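The Last Loaf at Tralham

The bakery in Tralham had been closed for three winters when my aunt decided to open it again, and I suppose I ought to start with the smell, because that was what decided her. She had gone in to look at a leak. The Panagiotou family, who owned the place before, had left the keys with her along with a promise to send for the mixer, and they never had sent for it. So in she went with a bucket and a flashlight, and she came home at supper time with flour on both her sleeves and said that the oven still smelled of bread.

"Three years," my uncle said. "It smells of mice."

"Bread," said my aunt, and helped herself to potatoes.

I was 38 that November and between jobs, which was the polite way we put it in our family, and so I was the one who got up with her at four in the morning to scrub. We scrubbed the shelves and the long table and the little window where people used to line up for rolls. We scrubbed the mixer, a great green Clikon with a dent in its side, and my aunt talked to it the whole time as you might talk to a horse you weren't sure of. When we plugged it in it groaned and turned twice and then went round as sweetly as you please, and she kissed it. She really did! 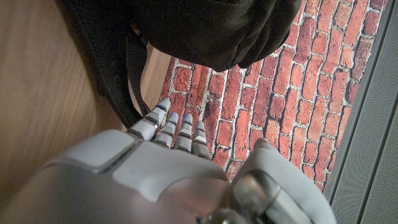

The Starter

Now, you can't open a bakery in Tralham without the old sourdough. People there remember it the way other people remember a first love, and they are about as reasonable on the subject. The Panagiotous had taken theirs with them when they moved to the coast, but my aunt was sure that somebody in town must have a jar of it put away, so she wrote a card and stuck it up in the post office. It said only: Wanted, the old starter, dead or alive.

For a week we had visitors. They brought jars of gray paste and jars of pink paste, and one tall boy brought a jar that turned out to be his grandmother's face cream (she came for it herself an hour later, and not in a good mood). My aunt sniffed every one. She would close her eyes and put her nose right down to the rim, and then she would say, very kindly, "No, dear, but thank you," and give whoever it was a cup of coffee and a cookie for the walk home.

The right one came in the rain. The woman who carried it lived up on Vorkora Hill, and she had kept it in a mustard crock at the back of her cellar and fed it every Sunday after church, except that she had been ill and had missed a good many. She wouldn't hand it over at first. She stood there dripping on the clean floor with both arms around the crock.

"It's very weak," she said. "I don't want you to be disappointed."

My aunt lifted the cloth and sniffed, and I saw her face change, and she had to go and stand in the pantry for a while. 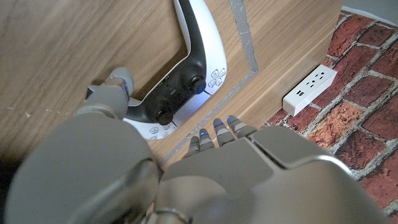
The First Morning

We fed that starter like a sick lamb. Rye flour, warm water, a towel around it at night, and my uncle, who had said mice, was caught on the stairs at two in the morning going down to see whether it had bubbled. On the sixth day it climbed right out of the crock and across the shelf, and we knew we were in business.

We made 40 loaves for the opening. I shaped most of them myself, and badly, I'm afraid, so that they came out looking like a row of old hats, but the crusts sang when they cooled and my aunt said that was what mattered. By six there was a line past the pharmacy. By half past seven we had one loaf left, the ugliest of the lot, and my aunt took it off the shelf and wrapped it in a clean cloth. 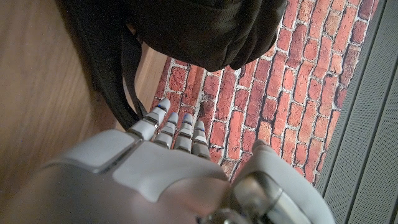
"Who's that one for?" I asked her.

"The hill," she said. "She'll be too proud to stand in a line, and she's paid for it already. Get your coat."

So I got my coat. It was still half dark, and the road up to Vorkora was all puddles, and I carried the loaf inside my jacket where it kept me warm the whole way. The woman opened her door before I had a chance to knock. She didn't say a word about the shape. She cut it right there in the hallway, on top of the shoe cupboard, and gave me the heel with butter on it, and we stood and ate with the door wide open and the rain blowing in on the mat.

When I got back my aunt was already weighing out flour for the next day, and my uncle had put on an apron.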